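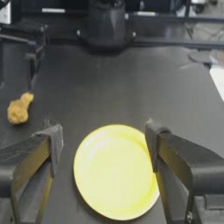
3. Tableware contrast and meal intake

3.1 Setting and meals

The two residences, Umard and Grelavden, are run by the same operator and take their meals from one central kitchen. Menus rotate on the same cycle, and the same portion guide is used at both. Residents eat in a shared dining room unless they are unwell. We limited the work to the midday meal, the largest of the day at both residences and the only one where every dish is plated before it reaches the table. Breakfast is partly self-served, and the evening meal is often soup and a sandwich, for which plate colour has little meaning.

In all, 41 residents took part. Residents on puréed diets were left out, as were those who were helped with the whole meal by staff. Residents who needed some help, such as cutting meat or opening a lid, were kept in, and the help given was noted on the meal sheet. After exclusions for absence, illness and missing sheets, 3,076 plate weights were available. A meal was excluded if either weight was missing, and we made no attempt to fill the gap from a resident's other meals.

3.2 Tableware and table surfaces

Three plate colours were used: white, yellow and mid-blue. All had the same diameter and a low rim. White was the everyday plate at both residences before the study began and is treated here as the reference. Yellow and blue plates were bought from a catering supplier, Laitinen, in a single order. Each table at Umard had a pale surface and each table at Grelavden a dark grey one. We did not move or cover tables, so table surface is confounded with residence, and comparisons between surfaces should be read with that in mind. Comparisons between plate colours within a residence do not have this problem.

Contrast was treated as two separate quantities. The first is the contrast between plate and table, which affects how easily the edge of the plate is found. The second is the contrast between food and plate, which affects how easily the food is seen once the plate has been found. Earlier work has often merged these into one measure, and this may explain part of the disagreement between studies. A white plate on a dark table scores high on the first quantity and, with mashed potato or white fish, very low on the second. A yellow plate also has a strong edge against a dark surface but keeps some separation from white foods. It does poorly with sweet corn, scrambled egg and custard.

Gloss is a further issue. Overhead lighting on a smooth plate gives a bright patch that can look white or nearly so whatever the colour of the plate, and the patch moves with the position of the viewer. A single reading taken at the centre of the plate is therefore a poor guide to its colour as seen from a chair. We took readings from seated eye height at several points on each plate and used the median.

Figure 4. Yellow plate on a dark grey tabletop. 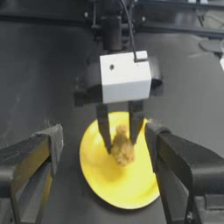
Readings were repeated with the dining room blinds open and closed. The difference between the two conditions was small at Grelavden, where the windows face north, and larger at Umard. For the main analysis we used the values taken with the blinds open, the usual condition at midday.

3.3 Weighing procedure

Plates were weighed at the kitchen pass before service and again at the clearing station. The same model of bench scale (Konon) was used at both points and checked against a reference mass each morning. Bones, peel and paper napkins were removed before the second weighing. Gravy was served from a jug at the table at first, and this made the first weight unreliable. From the second menu cycle onward it was added in the kitchen. Meals from the first cycle that included gravy are not part of the total given above.

Drinks were recorded separately. Each resident was offered 300 mL of water or juice in a clear tumbler, and the volume left was read against a marked jug. Tumbler type was held constant so that any change in fluid intake could not be put down to the cup. We report fluid only as a check, as there was no reason to expect plate colour to affect it.

Plate colour was changed by week for a whole dining room. Changing colour by resident was considered, but residents at one table tend to notice and comment on a plate that differs from their neighbour's, and staff found mixed stacks hard to keep in order during service. The drawback of the weekly change is that any event affecting the whole room in a given week is tied to one colour. An outbreak of mild stomach illness at Umard in July fell in a blue week. That week was dropped and repeated at the end of the schedule.

3.4 Analysis

The outcome was the share of the served weight that was eaten. A mixed model was fitted with plate colour, food group and their interaction as fixed effects, and with resident and week as random effects. Residences were modelled apart for the reason given in 3.2. Food group was coded from the menu as pale, mid-toned, dark or mixed. Coding was done before the weights were seen – the menu sheets were held by the kitchen and the weights by the research team until both were complete.

Residents with a recorded diagnosis of cataract or macular disease were not analysed as a separate group. Their number was too small, and several records gave no date for the last eye examination. Eyeglass use at the table was noted where staff remembered to do so, but the entries are patchy and are not used in the model.

Second helpings were rare and were weighed on a fresh plate of the same colour, then added to the first.

Shares: 2 | Comments: 0
Contact the editorial office | Copyright the authors | Back to top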